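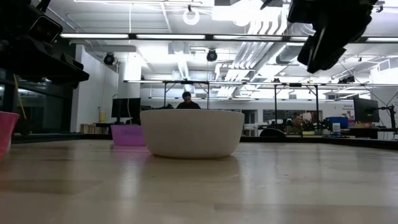

Bisungate Residents' Help Pages
Kitchen and Dining > Tables and Worktops

Marks on a glossy wooden table after moving bowls across it

Posted by Ionuț Mocanu, May 2025

I should be grateful for advice on the care of a shared table. The table has a light wooden top with darker bands in it and a shiny finish. It is used every day for sorting dry goods into bowls and tubs before they are put away, and the bowls are moved frequently from one end to the other. Most of them are plain household items: one large off-white bowl, which is the heaviest, and several smaller containers in pink and purple.

Fine pale scratches have begun to show when the ceiling lights are on. They are difficult to see in daylight. There are also one or two very small dark red specks which a damp cloth has not removed. I do not know what caused them, although beetroot powder and paprika are both handled at the table.

I wish to know the following. Can the scratches be reduced without stripping the whole top? Is there a safe method for the specks? Finally, should the bowls be kept on a mat, or would a mat do its own harm to the finish? The table was supplied by Agyeman in December and the care leaflet has been mislaid. The only reference remaining is the order number, which ends in 463.

Virgil Ursu
Member, Kitchen and Dining section

Before any treatment is attempted, it is advisable to establish whether the marks are scratches at all. A pale line on a glossy surface is quite often a fibre from a cloth, or a smear of dried detergent. Wipe the area with a soft cloth wrung out in warm water with a little washing-up liquid, wipe again with clean water, and dry it at once. Then look along the surface from a low angle with the lights on. A line that can still be seen, but cannot be felt with a fingernail, lies in the finish and has not reached the wood.

Marks of that kind may be softened with a polish intended for varnished or lacquered furniture. Apply a small amount to a folded cotton cloth and work in the direction of the grain, using light pressure. Test it first on the underside or close to a leg, and leave the test area for 2 hours before judging it. Polishing one small patch in the middle of a table can leave it noticeably brighter than its surroundings, so it is preferable to treat the full width of a board.

Do not use kitchen scouring cream, the green side of a sponge, or wire wool. Abrasive paper should also be avoided at this stage. Even a fine grade such as 800 will dull a gloss finish, and the shine will then have to be restored by polishing or by a fresh coat of varnish. That work is best undertaken only when the entire top is to be refinished.

With regard to the specks, place a damp cloth over each one for 10 minutes and then lift it gently with the edge of a plastic card. Should the colour remain once the solid matter has gone, it has probably stained the finish. White spirit is suitable for many varnished surfaces but can harm others, and it should not be used until the supplier has confirmed the type of finish. Bleach should not be used on the table in any circumstances.

The base of the large bowl should be examined as well. Turn it over and run a finger round the foot. Any roughness there, or grit caught beneath it, will mark the table each time the bowl is pushed. Bowls should be lifted when they are moved. Where this is impractical, small felt pads may be fixed to the foot, provided that they are removed before washing.

Trusgate Household Advice Desk

We would add a note on mats. Cork and woven cotton mats are generally suitable for a varnished table. Soft rubber and some flexible plastic mats can react with the finish if left in one position for a long period, and the resulting mark is seldom removable. Whichever type is chosen, please lift it daily and wipe beneath it. Flour and sugar trapped under a mat will scratch as readily as sand.

A replacement care leaflet should be requested from the supplier in writing, quoting the full order number. Please ask specifically whether the finish is varnish, lacquer or hard oil, as the instructions differ for each.

haneo_member

Had the same thing on my desk. Car polish took the scratches out, though it has been slippery ever since and I would not use it where food is prepared. A tablecloth may be the simpler course.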